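Published 6/9/23
By Olesia Hutsuliak, Workplace Systems, Mollwood

Section 4. Preparing Staff and Floor Areas for the Walking Unit

4.1 Purpose of this section

This section applies to supervisors, shift leads and all employees who share a building with the Bandex walking unit. It sets out the steps to be completed in simulation before the unit is assigned to a live route, and it describes how duties on the floor will change once the assignment begins. Installation of the charging station is covered in Section 3.

The unit is intended to take over the routine walking rounds at Gundstead. Employees who now carry out these rounds will keep responsibility for the route, including the decision to stop it. No position is removed from the schedule under this section – the hours released are assigned to reception and guest support.

4.2 Rehearsing the route

Rehearsal is carried out in the Boiko simulator, using a furnished interior. The route lead and at least one employee who walks the route at present must attend together.

1. Open the interior and confirm that the route name matches the name on the work order.
2. Place the unit at its start point and select Walk.
3. Follow the unit from behind for the full length of the route. Keep consoles, shelving and any object standing on them in view as it passes.
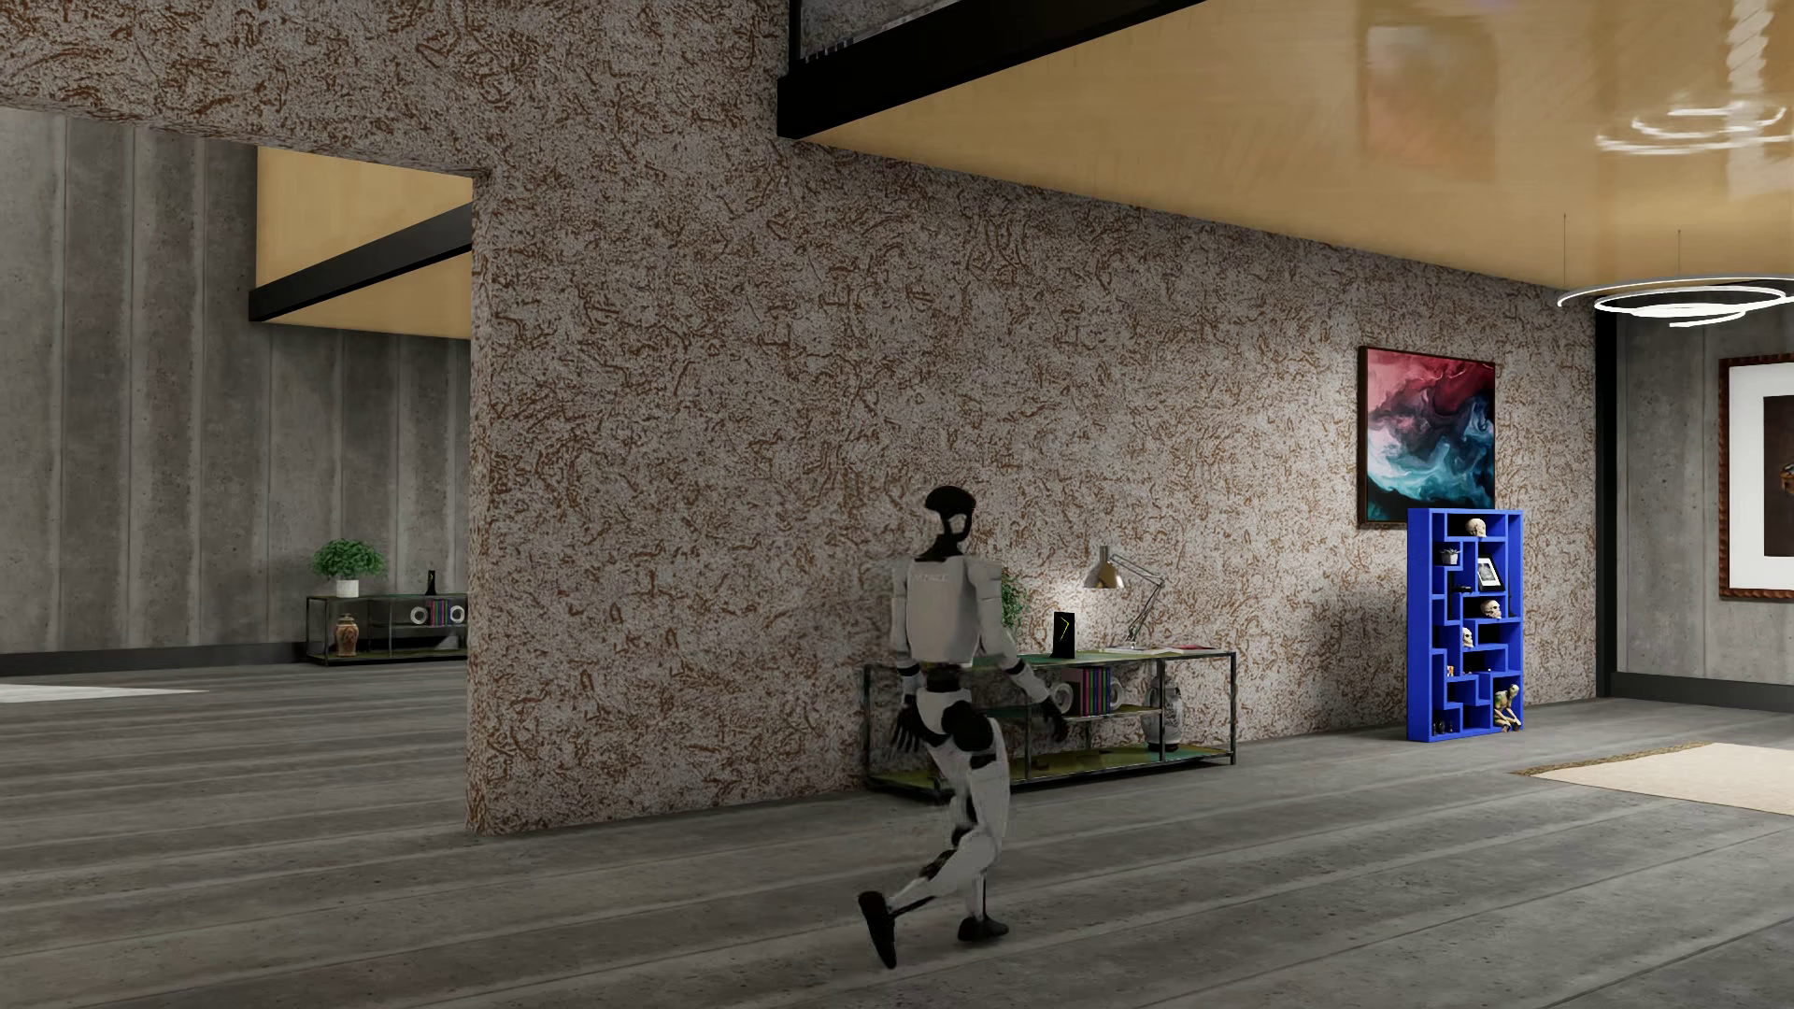 4. Record each point at which an employee would normally step aside, wait or speak to a visitor. These points are entered in the route log as courtesy stops.
5. Repeat the route until 30 runs have been completed with no contact recorded.
6. Ask the employee to sign the log. A log signed only by the route lead will be returned.

Note: Employees know things about a route that no floor plan shows, such as a door that is usually held open in the afternoon. Such remarks should be written down in the employee's own words.

Caution: Do not shorten the rehearsal by combining logs from two different routes. The count begins again at zero whenever the route is changed.

4.3 Checking the floor view

The floor view looks steeply downward from the unit and is used to review foot placement and surface markings. Seams, stains and pits in a floor finish can be mistaken for edges or obstacles, and the settings must be reviewed wherever the finish is heavily marked.

1. Pause the run and switch to Floor View.
2. Confirm that seams remain distinct in both the near and far parts of the view.
3. Set Surface Sensitivity to 19. This is the starting value for concrete and stone finishes. 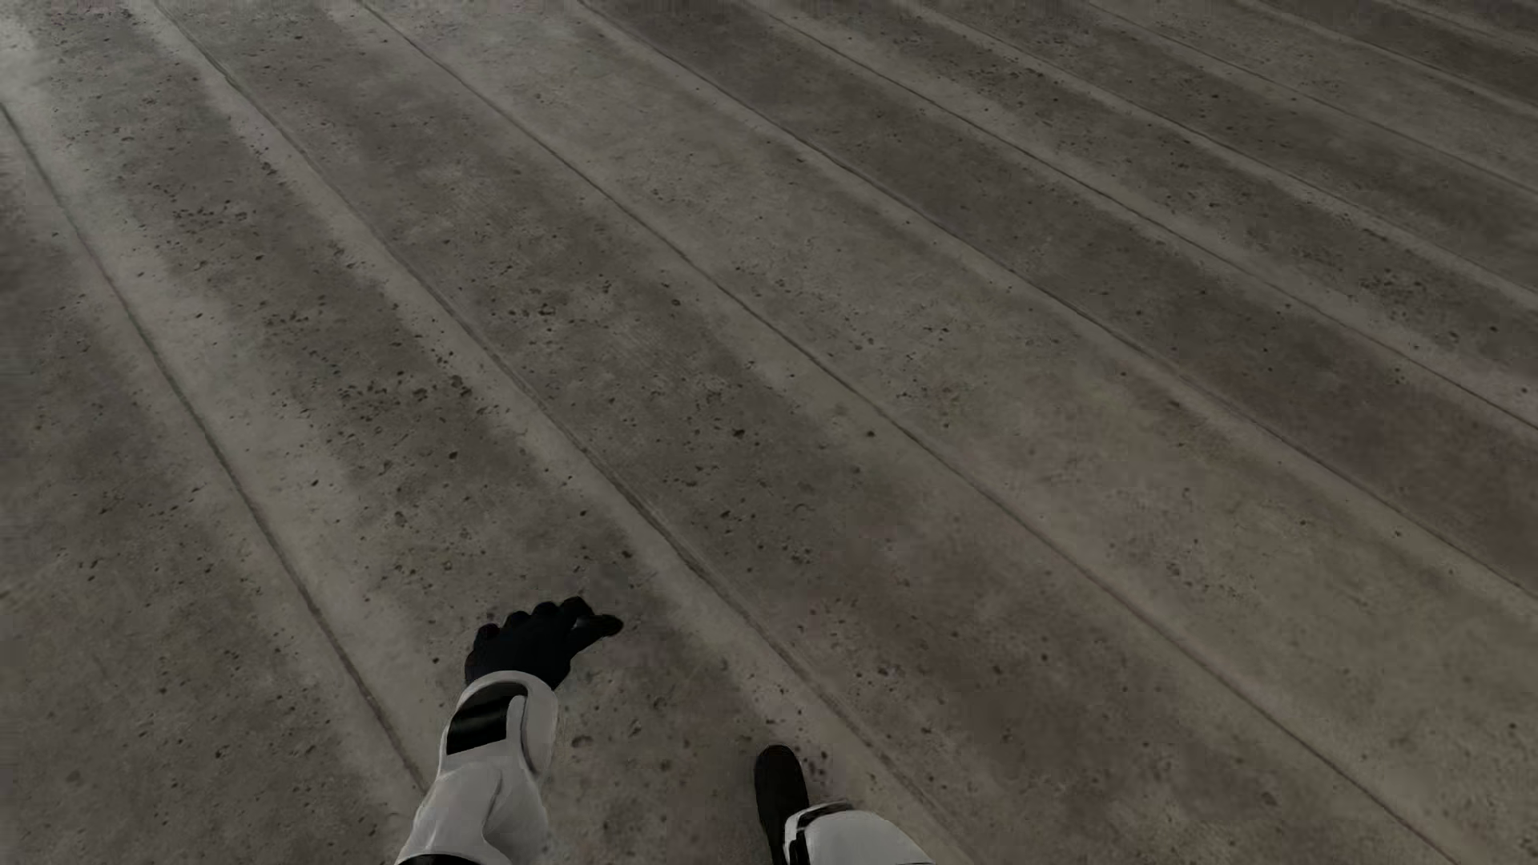 4. Resume the run and watch for hesitation. If the unit stops where the floor is clear, lower the value by one and repeat the pass.
5. Save the value under the route name and enter it in the log.

Note: Rugs are to be entered as separate surfaces. Do not apply the concrete value to them.

Caution: Surface Sensitivity must not be changed on a live route. Return to simulation, make the change there and obtain a new signature.

4.4 Changes to daily duties

The following arrangements take effect in July.

Route leads. Ihor Savchuk and Nazar Semeniuk will each supervise one route per shift. A route lead may not supervise two routes at once, even for short periods.

Floor employees. Any employee may stop the unit by voice or by the wall switch. No permission is needed, and a stop is not entered on the employee's record. The route lead will restart the unit after speaking with the person who stopped it.

Training. Each employee will receive 30 minutes of paid instruction before sharing a floor with the unit. Employees who prefer further time may request it from Femi Ibrahim.

Service. The unit is withdrawn for inspection after 4000 operating hours. During withdrawal the route returns to staff, and the schedule must show enough people to cover it – agency cover is to be arranged in advance where it does not.

4.5 Questions and objections

Concerns about workload, pace or job content should be sent in writing to Yurii Mykhailiuk. A written reply will be given before the route in question goes live. Keep a copy of the reply with the route log.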